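Why Do We See Shadows?
A page for curious readers, by Stelios Nikolaidis

Light is always in a hurry. It leaves the sun, or a lamp, or a candle, and it travels in straight lines until it meets something. It does not walk around things like a cat walks around a chair. When a thing stands in its way, the light stops there, and behind the thing there is a darker place. We call this darker place a shadow.

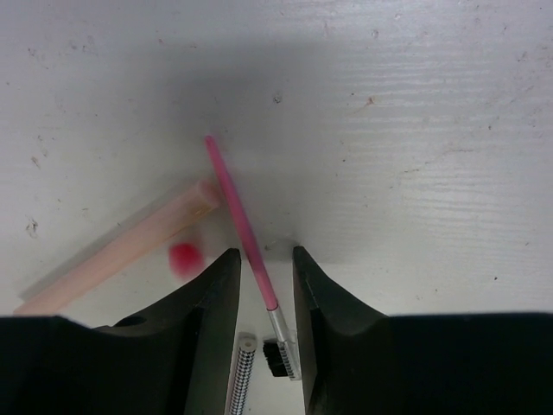
Some things stop nearly all the light. A brick, a book and your own hand are like this, and we say that they are opaque. Other things let the light go through, for example a clean window. These are transparent. And there are things in the middle, such as thin paper or a foggy shower door. They let part of the light pass, but you cannot see clearly through them. The word for these is translucent, and it is a good word to surprise your grandmother with.

Why are some shadows soft?

Maybe you noticed that one shadow has a sharp line around it and another has a line so weak that you cannot say where it ends. This depends on the size of the light. A very small light makes a sharp shadow. A big light, like a wide window or a cloudy sky, sends light from many sides at the same time. Then a part of the shadow gets a little light, and it looks gray instead of black.

The dark middle of a shadow is called the umbra. The lighter part around it is called the penumbra. Both names come from Latin, where umbra means shadow. The word umbrella is from the same family, because the first umbrellas were used against the sun.

Long in the morning, short at noon

In the village of Vanby, where I lived as a student, there was a tall flagpole in front of the school. Early in the day its shadow reached over the street and up the wall of the bakery. By lunch it was only a short line on the ground. The pole did not change, of course. The sun was low in the morning and high at noon – and a low sun makes long shadows.

People used this to tell the time long before they had clocks. A sundial has a piece that stands up, called a gnomon (you do not say the g), and its shadow moves slowly over the hours.

Try it at home

You need a flashlight, a small toy and a dark room. Put the toy near a wall and shine the flashlight on it. Now move the flashlight closer to the toy and look at the wall. The shadow grows! Move it back, and the shadow becomes smaller again. After this you can hold the flashlight high, and then very low, and see which one gives the longest shadow on the floor.

Please do not shine the light into anybody's eyes, and never look straight at the sun.

Words to remember

Opaque: light cannot go through it.
Translucent: some light goes through it.
Transparent: you can see through it clearly.
Gnomon: the part of a sundial that makes the shadow.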